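Session 3: Setting out the work table (hand sewing, beginners)
Notes by Marta Onyshchenko, for the Prurik evening group
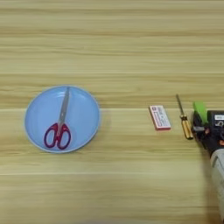 Fig. 1. Scissors on the blue plate, closed, points away from the sitter.

Quick notes, I'll tidy them before February. Bring this sheet with you, there are no spares.

Recap from session 2
Running stitch, backstitch, finishing off. Most of you are pulling the thread too tight. Fabric should lie flat after you've finished a row, if it puckers ease it back with your thumbnail. Samples go in the folder, name on the back in pencil.

Today
Setting out. Cutting. Then the drawstring bag, first half only.

The plate
One plate per person. Scissors live on it whenever they're not in your hand. Not under the cloth, not in your lap, not on the chair next to you. Shallow plate with a bit of a rim is best, a deep bowl is a nuisance as the handles tip up and catch your sleeve. Colour doesn't matter but a plain one shows up pins and snippets much better than a patterned one.

Blades shut before you put them down. Handles towards you, points towards the middle of the table. If you are left-handed it's the same, just move the whole plate over to your left.

Hanna Demchenko asked last time if pins can go on the plate as well. Yes while you're unpicking, otherwise use the pincushion. Pins and scissors together means fishing about with your fingers, and we had one pricked thumb already.

The rest of the table
Keep the far half clear for the cloth. You will want more room than you think. Thread, needle case and chalk on the opposite side from the plate. Drinks go on the windowsill, please, all of them, lids or no lids.

Wipe the table first and let it dry. Tables in the small room have joins in the top, so lay cotton across a join and check it isn't snagging before you start to mark out. Chalk lines wobble if you go over a join, shift the cloth along a bit and carry on.

Cutting
Fabric flat on the table, bottom blade resting on the surface as you go. Long cuts, nearly to the tip, then open again without lifting out. Short snips give you a jagged edge and you'll be trimming it all evening. Turn yourself or walk round the corner of the table, don't turn the cloth.

Other hand flat on the fabric, well back from the line.

Paper scissors and fabric scissors are separate pairs. Tie a scrap of ribbon on one handle of the fabric pair if yours look alike. Paper patterns: cut out with the paper pair, pin to the cloth, then swap.

Passing scissors to a neighbour: closed, hold them round the shut blades, handles first. Or just slide the plate across, this is what I'd rather you did.

Drawstring bag, part one
Cut one piece of cotton 300 mm wide, length up to you but not shorter than the width. Fold down the top edge, press with your fingers, pin. Mark where the cord comes out with chalk. Stop there and show me or Stepan Koval before you sew anyhting.

Cotton thread, the 100 m reels are plenty. The big 1000 m ones belong to the machine group, leave them in the cupboard.

Clearing away
Scissors wiped with the dry cloth, closed, back on the plate. Plates come to the front table one at a time and not stacked with scissors still in them. Snippets in the paper bag. Run your palm over your chair seat for pins, slowly.

For next time
Finish pinning the top hem at home if you didnt get to it. Bring cord or a long bootlace. Marichka Hladun has spare calico for anyone who cut theirs too narrow, ask her before the start as she sets up early.

Practise one long straight cut on scrap, then one curve. Bring both.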